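Przemysław Adamczyk played 11 seasons as a center, the last two of them for Jesstead, and he retired in August without a farewell game.

"I told the coach in the parking lot," he said. "He shook my hand and went to practice."

We talked for an afternoon at the team's house in Gritenwood.

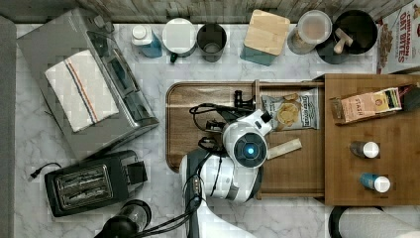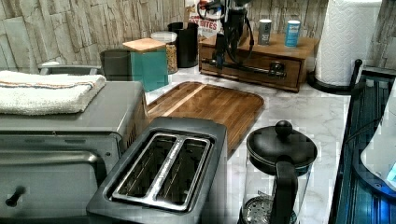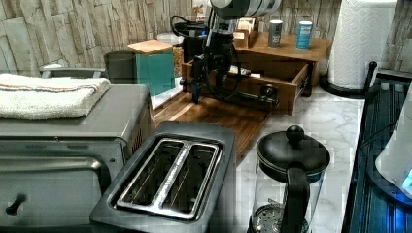
Adamczyk's left knee was operated on 3 times, and he said the last surgery made up his mind. He could still play 40 minutes, but he needed two days to recover. His eating had changed as well. As a rookie he lived on whatever was in the kitchen, and a bag of potato chips like the one in the drawer was a normal lunch before a road game. "Teodor Kurek roomed with me and he was worse," he said. "We were 22. You get away with it."

He will stay with the club and coach the under-16 girls. Teresa Pawłowska, who runs the youth program, asked him in the spring — he said no twice.

"I thought I had no patience," he said. "Then I watched them lose by 30 and dive for a ball in the last minute."

His first practice with them is on 10th August. He plans to spend all 90 minutes on footwork.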